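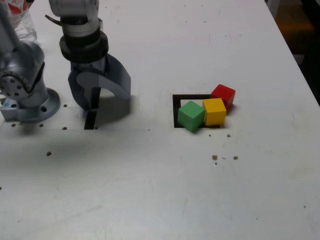 A written record of household maintenance is a modest undertaking, and I have kept one since the February in which my family took possession of our present house. The purpose of the record is to distinguish between damage, which calls for action, and wear, which calls only for a note. The distinction is harder to draw on some surfaces than on others. A matte white tabletop will show every faint scuff and gray smudge, and a scattering of small holes besides, and still do all that is asked of a table. Under the rules I follow, such a top would receive one line in the record and no further attention until the next review.

I have been asked by several readers to set out those rules in full. The present post does so, as they stand on Wednesday, November 22, 2023. They have been revised on two occasions, and I expect they will be revised again once the roof work has been completed.

## Scope of the record

The record covers the structure of the house, the fixed equipment, and any piece of furniture expected to remain in use for more than five years. It does not cover textiles, crockery, or anything belonging to the children. Garden tools were included at first and were removed when it became clear that I was writing the same sentence about the same rake every autumn.

At the time of writing the record contains 356 entries. Of these, 183 concern wear only and required no work. I had expected the proportion to be smaller. The remaining entries are divided unevenly between plumbing, windows, and doors, with the back door accounting for far more than its share. It was hung by a previous owner in a frame that is not square, and it has been planed, rehung, and planed again.

## Form of an entry

Each entry gives the date, the room, the item, the condition observed, and the initials of the person who observed it. Where work was done, the entry also gives the materials used. I recommend that the last point be taken seriously. In the upstairs hall there is a patch of paint that does not match its surroundings in morning light, and the entry for that patch reads, in full, "touched up with the white." There were two whites in the house that year.

Entries are made in ink in a bound book. A spreadsheet was tried for one winter and abandoned, chiefly on account of the location of the computer. The book hangs on a string inside the pantry door, and a person who has just noticed a dripping valve will walk to the pantry. The same person will not go upstairs and wait for a machine to start.

My sister-in-law, Eimear Hennessy, keeps a comparable record for her own house on index cards filed by room. Her system has the clear advantage that the history of one room can be read without interruption. It has the disadvantage that cards are taken out for consultation and left on windowsills. We have discussed the matter at length and neither household has changed its practice.

## Thresholds for action

The following thresholds are applied at each review.

- **Water.** Any sign of water where water should not be is treated as damage, regardless of quantity, and is attended to the same day.
- **Movement.** A joint, hinge, or leg that moves under ordinary use is repaired before the item is used again.
- **Surface.** Marks, scratches, and discoloration are recorded as wear, unless the material beneath has begun to swell, flake, or split.
- **Appearance.** An item may be refinished on grounds of appearance alone, provided that no work of the first three kinds is outstanding.

The fourth threshold has proved the most contentious within the family. The kitchen chairs have been eligible for refinishing on only one occasion, for a period of nine days, after which the gutter failed.

Some readers will consider the third threshold too lenient. Vinzenz Aebischer, who taught the evening course in furniture repair at which I learned most of what I know, held the opposite view. He regarded the unnecessary removal of a sound finish as the most common injury done to domestic furniture, and he would not permit sandpaper in the room during the first half of the course. I found this excessive at the time. I have since stripped a sideboard that did not need it, and the veneer at one corner is now thin enough to show the ground beneath. It is entered in the record under my own initials.

## Reviews

A full review is carried out each February, when the house is under the greatest strain from cold and the heating has been running for long enough to open the joints. The review takes up to a day. I read each open entry aloud in the room to which it refers, and whoever is with me confirms or disputes the condition. Entries that have not changed are marked with a dash.

I do not review the cellar at the same time. The cellar is inspected in autumn, after the first prolonged rain, and its entries are kept at the back of the book, beginning from the last page and running forward. The two sections are now close to meeting. A second volume has been purchased, in the same size and with the same green cover, and the string has been replaced with a stronger one.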